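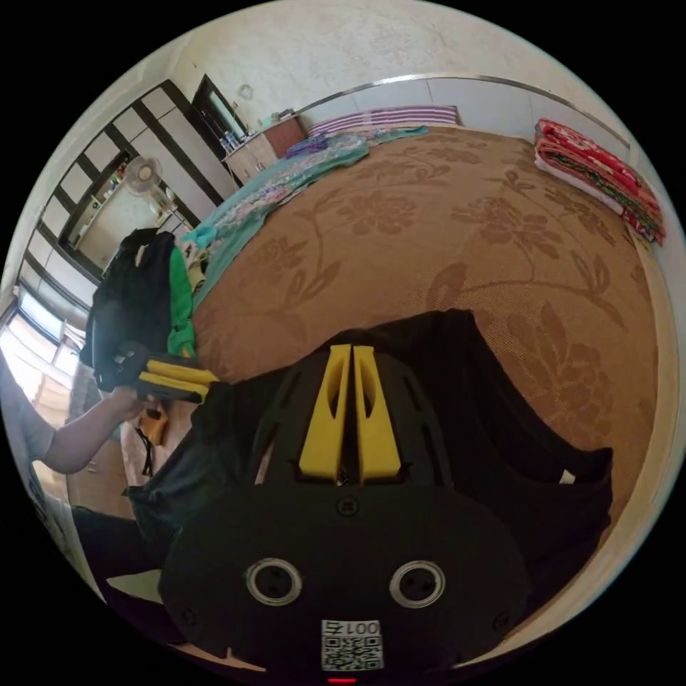 Budget for hand-held grippers, second pair now or wait?

quang_luc_
Posted 2021-09-16

Hello all. I am Quang Lục, I plan the equipment for a small team that records household tasks, mostly clothes and bedding on ordinary beds. We use hand-held grippers with the yellow fingers, one for each hand. Now I must send the budget for January and I have 1,000 dollars left after the storage and the travel.

My question is whether to buy a second pair from Rokau, or to keep one pair and buy only spare fingers, batteries and a better bag. The Rokau price for a pair is inside my limit, but shipping is not included and they did not answer me yet about customs.

mattressfort
Spare parts first. We bought a second pair in our first year and it stayed in the box for months. What stopped us was always something small, a finger or a cable.

dovetail41
I don't agree with mattressfort. When one gripper fails, the whole day fails, and you have already paid for the people and the room. Spare fingers do not help you if the board is dead. How long is the repair time at Rokau? With Elura we waited 41 days for one unit.

quang_luc_
Rokau writes 12 working days on their page, but I think it is counted from when they receive it, so for us it is longer. Clothing is the part that worries me most. A sweatshirt with long sleeves needs both hands almost all the time, so with one gripper in repair I can record nearly nothing useful.

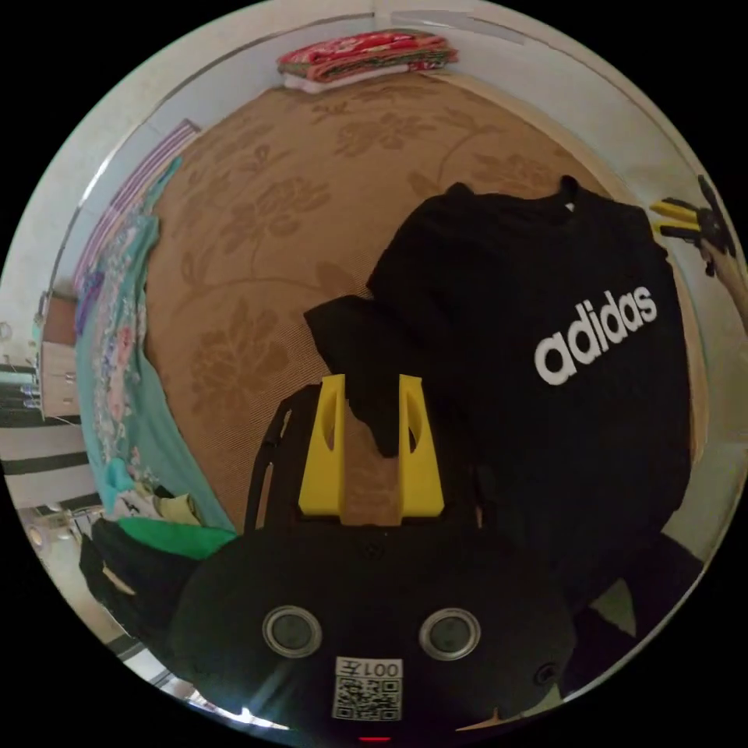
Folding is also the biggest part of our plan for next year, 60 sessions, and the rest is making beds and sorting laundry. I could move the bed-making to the front of the schedule, but it also wants two hands.

mattressfort
OK, with 60 sessions I would change my answer a little. Can you buy one single unit as reserve? Then you have money for fingers too.

quang_luc_
They sell left and right separately, the housing is not the same. So a single reserve covers only one side.

võ_workshop
We at Võ rent a reserve pair from Ekari for the busy weeks. It is not cheap per day, but you pay only when you need it. Ask them for the deposit in writing, ours was higher than we expected.

dovetail41
Renting is fine if they have stock. In January everybody asks at the same time. I would still buy.

quang_luc_
Thank you, I did not know that Ekari rents. I will ask for both prices this week, with shipping, and put the fingers as a separate line so they are not cut together with the pair. If Rokau answers about the customs I will write it in this thread.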